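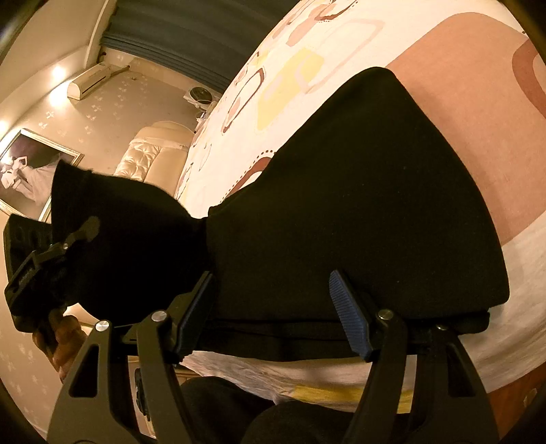 The Birketti pair is a set of two hand-held grippers with a camera on each, sold for recording folding and tidying work that a robot arm will later be trained on. The full kit costs $2,359. This page covers setting it up for black clothes on a bed, which is the job most people have trouble with in the first week. It assumes you have already charged the grippers and paired them with the recorder.

## Before you start

Check the pads. They are blue, with fine ridges, and lint packs into the ridges faster with black knits than with anything else. Brush along the ridges with a dry toothbrush. Don't use alcohol, which leaves the rubber slick for a day or so.

Open and close each gripper a few times and look at the round caps where the arms pivot. If one has backed out, tighten it a quarter turn with the key from the lid of the case. A loose pivot gives you a tip position that wanders, and the software won't flag it.

Wipe both lenses.

## Choose the surface

A made bed works well. It's wide enough to lay out a large garment, and the cloth doesn't slide the way it does on a desk. A light sheet is best under black clothes. A big print is fine and even helps, as the tracker uses the edges of the pattern to work out where each gripper is. The sheets that cause dropouts are plain white ones pulled tight.

Turn on the room lights and close the curtains. Sun moving across the bed over a long session changes the exposure, and black fabric is the first thing to lose its detail.

## Set the exposure

1. Lay the garment flat and hold one gripper over the middle of it.
2. In the recorder menu, go to Camera, then Exposure, then Lock.
3. Raise the value until you can see creases in the black cloth. The sheet may look a little washed out.
4. Repeat for the other gripper. The two don't share a setting, and the manual is wrong on this point.

Leave the frame rate at 60. The lower setting saves space but blurs the tips when you pull fabric out to the side.

## Record a fold

1. Sit or kneel beside the bed so both elbows can move freely.
2. Press the record button on either gripper. Wait for the second beep.
3. Touch the tips of the two grippers together over the garment. The software lines up the two recordings from this.
4. Take hold of the cloth with one gripper at each side. Grip a good inch in from the edge, or the hem will pull through.
5. Lift and draw the two sides apart until the slack is out. Pause for a moment.
6. Lay the cloth down, let go with one side at a time, and make the first fold.
7. Carry on at the speed you would use by hand. Very slow folds make poor training data.
8. Set the garment down, open both grippers and press record again.

Keep bare fingers off the cloth during the take. If you have to fix a sleeve by hand, stop and record that fold again.

Large pieces of fabric will hide one gripper from the other at times. That's all right for a second or two. For anything longer, tilt your wrist so the lens looks across the cloth at the room.

## Check the take

Open the take in the Rendell viewer that comes with the kit. Look at the two colored lines on the timeline. A gray gap in either line means tracking was lost. One short gap can be filled with the Repair button, but a take with several should be deleted.

With a black cotton dress and the exposure locked as above, we kept 33 takes in an afternoon and threw away 11. Most of the bad ones came before we had cleaned the pads.

## What we would change

The grippers are comfortable for an hour and tiring after that. The outer arms are bulky, and they knock together on small items such as socks. Spare pads are sold only in sets of four.

The case has no slot for the charging cable, so it ends up wrapped around a gripper. Keep it away from the lens.

For jackets and heavy denim, the wider Zemoswood pads fit the same arms and hold better. You'll need to run the width calibration again after fitting them, under Tools, with the grippers fully closed.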